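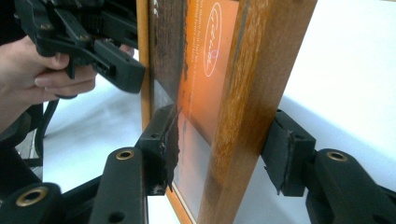 Dezember, kurz nach halb sieben

Wieder vor dem Wecker wach. Seit ich beschlossen habe, dieses Jahr noch Ordnung in die Wohnung zu bringen, schlafe ich schlecht, und die Wohnung sieht schlimmer aus als vorher. Im Flur stehen die Sachen meiner Tante, die seit dem Sommer bei mir wohnen, also die Sachen, die Tante ist nach Woncombe gezogen, an die englische Küste, mit 77 und zwei Koffern. Den Rest durfte ich »erst mal nehmen«. Erst mal ist jetzt fünf Monate her.

Gestern Abend hat sie angerufen und gefragt, ob die Bilder schon hängen. Ich habe gesagt, ich sei dran. Das stimmt insofern, als ich an ihnen vorbeigehe, wenn ich ins Bad will. Ein Rahmen mit dicker Holzleiste gefällt mir richtig gut, den würde ich sogar leer aufhängen. Das Problem ist die Wand. Altbau, vorne bröselt der Putz, dahinter kommt etwas, das jeden Bohrer auslacht. Im Baumarkt hat man mir Dübel der Marke Clano empfohlen, 40 Stück in der Schachtel, »die halten in allem«. Zwei habe ich verbraucht. Sie halten in allem außer in meiner Wand. Das Loch ist inzwischen so groß, dass ein Bild schon deshalb hinmüsste.

Nachmittags

Bei der Arbeit Weihnachtsfeier geplant, das heißt, eine Stunde darüber geredet, ob wir wichteln. Die eine Hälfte will nicht, die andere will nicht zugeben, dass sie nicht will. Ergebnis: Wir wichteln. Obergrenze acht Euro. Ich werde also wieder eine Kerze kaufen und eine Kerze bekommen, und wenn es gut läuft, ist es dieselbe wie letztes Jahr.

Auf dem Heimweg im Trödelladen gewesen, obwohl ich mir genau das verboten hatte. Der Mann an der Kasse schaute mich an wie einen, der wiederkommt. Ich wollte bloß fragen, was er für die alte Kommode zahlen würde. Er sagte, Kommoden gehen gerade gar nicht, die will keiner mehr schleppen. Dann zeigte er mir eine Kommode. Ich bin mit einer Suppenkelle rausgegangen, zwei Euro. Zu Hause habe ich festgestellt, dass die Tante mir drei davon hinterlassen hat. Wer mit vier Kellen allein lebt, sollte wohl öfter Suppe kochen.

Abends

Linsensuppe. Zu viel Essig.

Danach die Kiste mit den Briefen aufgemacht, nur um zu sehen, ob man sie in den Keller stellen kann. Natürlich hängengeblieben. Eine Postkarte vom Sommer 71, Schwarzwald, in der Schrift meiner Großmutter: Wetter schlecht, Essen gut, Vater schimpft über die Preise. Man könnte das heute genauso verschicken, nur das Porto wäre ein Grund mehr zum Schimpfen. Kein Wort davon, wie es ihr ging. Ich glaube, das war das mit dem Essen.

Die Karte liegt jetzt auf dem Küchentisch. In den Keller kommt die Kiste also vorerst nicht, und damit ist im Flur genau so viel Platz wie heute früh. Morgen rufe ich die Tante zurück und sage ihr, dass die Suppenkellen gut angekommen sind. Vorher noch Spachtelmasse kaufen. Und eine Kerze.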